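Trerix Recalls Pressure Cooker Lids Over Faulty Seal

September 3, 2023

Kitchen appliance maker Trerix is recalling the lids of one of its electric pressure cookers after customers reported that steam was escaping from the side of the lid during cooking. The recall covers the six-quart Hofstetter model sold between February and the end of August. The smaller Hofstetter is not affected.

The company said it has received 393 complaints about the seal. Four customers reported minor burns to the hand or wrist. All four were opening the lid or reaching across the cooker to turn the release valve.

According to the recall notice, a batch of silicone sealing rings was molded slightly too thin on one side. The ring can slip out of its groove when the pot is more than half full, and thick soups, beans and chili appear to make the problem worse. The cooker may still show that it has reached full pressure.

Trerix is asking owners to stop using the pressure setting until they have a new lid. The saute, slow cook and keep warm settings can still be used with the lid off or with an ordinary glass lid that fits the pot.

The replacement lids are being made at the company's plant in Esedton, where 270 people work. The first shipments are due to go out this week, and the company expects most orders to arrive within 10 business days. There is no charge for the lid or for shipping.
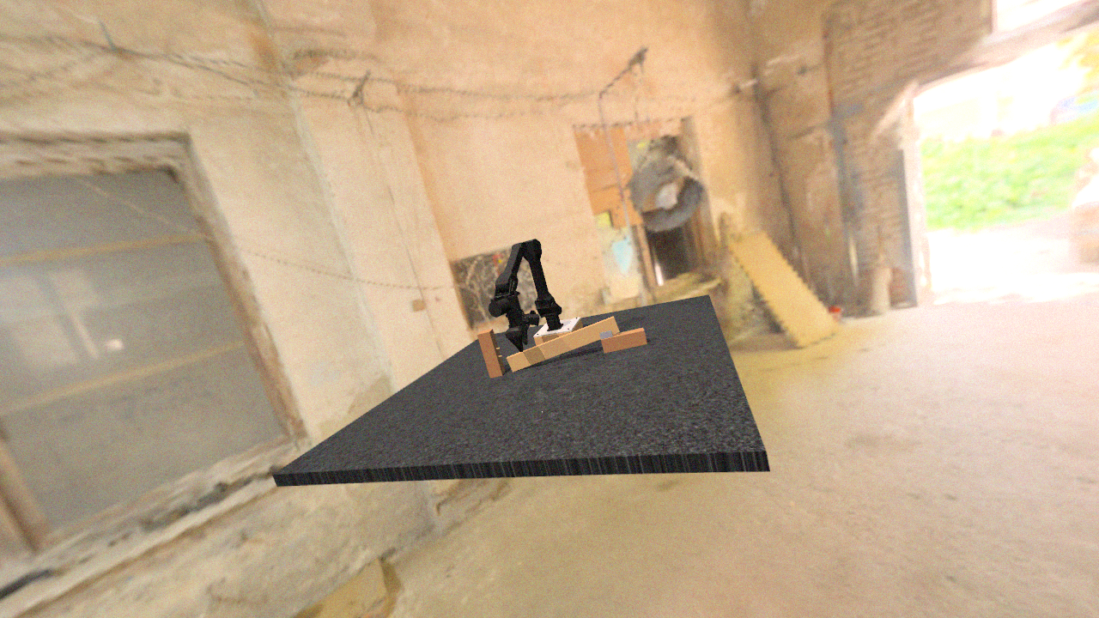 How to check your cooker

Turn the empty, unplugged cooker over and find the silver label on the base. The recall applies if the model line reads Hofstetter 6 and the batch code starts with the letter D. The code is also printed on the side of the original box, next to the bar code.

Owners can order a lid through the Trerix website or at the store where they bought the cooker. A receipt is not needed, but the batch code is. The old sealing ring should be cut in two and thrown away. Stores will take back the old lid.

Drasavov, the grocery and housewares chain, has removed the six-quart model from its shelves. It said 1,428 of the recalled cookers were sold in its stores, and that it is sending letters to loyalty card holders who bought one. Customers who would prefer a refund can bring the complete cooker to the service desk at any Drasavov store through the end of the year.

Sealing rings sold separately as spare parts come from a different supplier and are not included in the recall.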